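Folding striped crew socks so the cuffs don't stretch out

Plukum Home Help > Laundry and Closets

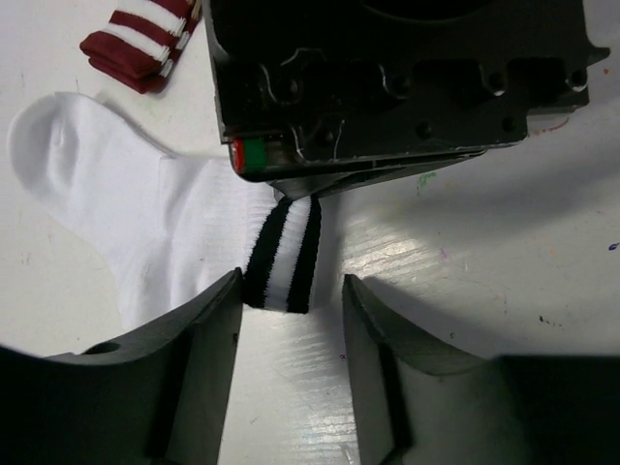 What is the best way to put away crew socks without ruining the elastic? I have always balled mine up by turning one cuff over the other, and by January half the drawer had gone baggy at the top.

Lay the pair flat, one sock on top of the other, and fold from the toe toward the cuff in thirds. Leave the cuffs alone and stand the little bundle up on its edge in the drawer.

My favorites are the white ones with black stripes at the cuff, and I would love to keep them going a while longer. Thanks in advance, you kind people!

Bulthorpe
10 September 2020

Canumach
I switched to folding when we moved to a place with one tiny dresser, and I'd never go back (my husband still balls his, bless him). Smooth each sock with your palm first, especially around the heel, which always wants to bunch up. If the heel sticks out to the side, let it, and just tuck it in on the first fold. I keep 29 pairs in a drawer that used to hold maybe half that, with the stripes facing up so I can tell the maroon ones from the black ones before coffee. Thick winter socks do better with one fold, by the way, or they spring open on you.

Hyun
Dryer heat did mine in more than the balling. Low setting or hang them up.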